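Looking After a Butcher-Block Counter Next to the Sink

A wood counter is easy to live with in most of the kitchen. The stretch beside the sink is the part that needs attention. It gets splashed many times a day, cups get parked on it, and whatever drips from the coffee maker or the soy sauce bottle tends to land there.

The tips below are for oiled or waxed wood. If your counter has a hard film finish such as polyurethane, you can skip the oiling and follow only the parts on wiping and drying. To find out which you have, put a few drops of water on a clean spot and leave them for 3 minutes. On a film finish they sit on top and wipe away clean. On an oiled counter that is due for oil, the wood darkens under them.

Everyday spills

Coffee, tea, cola, vinegar and soy sauce are the ones to catch early. Go along the counter at a low angle with your eyes before you start, as small drops are easy to miss against the grain.

Lift the spill first. Lay a folded cloth over the drops, press down, and pick it straight up. Wiping sideways at the start drags a small spot into a long smear, and if there is a seam between two strips of wood the liquid goes into it. Once the drops are up, wipe with the grain using a cloth wrung out in warm water with a little dish soap. Wipe again with plain water, then dry with a second cloth.

Check the front edge too. Liquid runs there and sits under the lip, where it can leave a dark line.

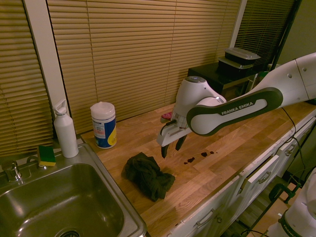
Houda Zaki wrote in to say that she would put the cloth at the top of the list, ahead of any cleaner. Her own counter had a gray patch beside the sink for years and she blamed the faucet. It was the dishcloth, which everyone in the house dropped in a heap in the same place after wiping up. She now hangs it over the oven door handle, and after one sanding the patch has stayed away.

She is right about damp cloths. A bunched cloth holds water in its folds for hours, and the wood under it never gets a chance to dry. Hang it spread out. The same goes for sponges, which do better on a rack or on the steel ledge of the sink than on the wood.

Keep a dark cloth for coffee and sauces if you don't like looking at stains, but rinse it as often as you would a white one. Dark fabric hides how dirty it has become.

Disinfecting wipes

Wipes are handy near a sink and most people keep a tub there. Read the label before using them on wood. Many are meant for hard, nonporous surfaces, and an oiled counter is porous. Used every day they can also strip the oil and leave the wood pale and rough.

Use them on the faucet, the sink rim and the window sill. On the wood, soap and water will do for ordinary messes. Cut raw meat on a separate board that can go in the dishwasher.

Bottles and canisters

Anything with a flat base will leave a ring if it is put down wet. Dry the bottom of a water bottle after filling it, or stand it on a small tray. Move the things that live against the back wall once a week and wipe behind them. Crumbs and water collect there, and the wood often needs oil before the rest of the counter does.

When a spot stays

Try these in order and stop when the mark is gone.

1. Baking soda mixed with water to a soft paste. Rub lightly with the grain, rinse, dry.

2. Half a lemon and a spoonful of salt. Leave for a few minutes, rinse well, dry.

3. Fine sandpaper, 220 grit, with the grain. Sand a hand's width beyond the spot so you don't make a dip.

Let the counter dry overnight before oiling. Black marks around metal cans or a cast iron pan come from iron reacting with the wood, and these usually need sanding.

Oiling

Use food-grade mineral oil. Pour a little on, spread it with a clean rag, wait 30 minutes and wipe off what hasn't soaked in. Do the sink end twice. Once a month is enough for most kitchens, more often in winter when the heat is on. If the surface is still tacky the next morning, too much was left on, so buff it again with a dry cloth.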